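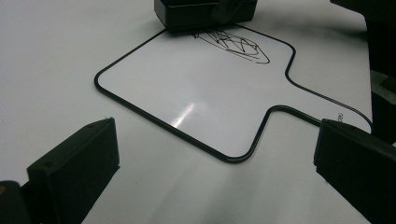
4.3 Cleaning the handheld answer board

Clean the board after each session and before it goes back in the rack. Ink left on the writing surface for more than 2 days is harder to remove and may leave a gray shadow.

1. Lay the board flat on a clean, level table with the writing surface facing up.

2. Hold the board steady by the handle. Do not press on the writing surface with bare fingers – skin oil keeps the ink from taking evenly.

3. Place a dry eraser at the top edge of the marks and wipe downward in straight strokes. Overlapping lines and heavy scribbles may need several passes.

4. Wipe along the inside of the black border last. Loose ink dust collects there, mainly at the corners and where the panel narrows to the handle.

5. If marks remain, dampen a lint-free cloth with Trestora board cleaner (part 281) and wipe the area once. Dry it with a second cloth.

6. Let the board stand for about 9 minutes before writing on it again.

NOTE: If no cleaner is on hand, trace over the old mark with a fresh dry-erase marker and erase both layers while the new ink is wet.

CAUTION: Do not use scouring pads, acetone or kitchen spray. These dull the coating and void the surface warranty.

CAUTION: Do not soak the board. Water can enter at the edge and lift the face sheet.

4.4 Replacing the eraser pad

Replace the pad when it leaves streaks on a clean board. Order part 183. Peel off the old pad, remove any adhesive from the block, and press the new pad down firmly from the center outward.

Revised 1 December 2021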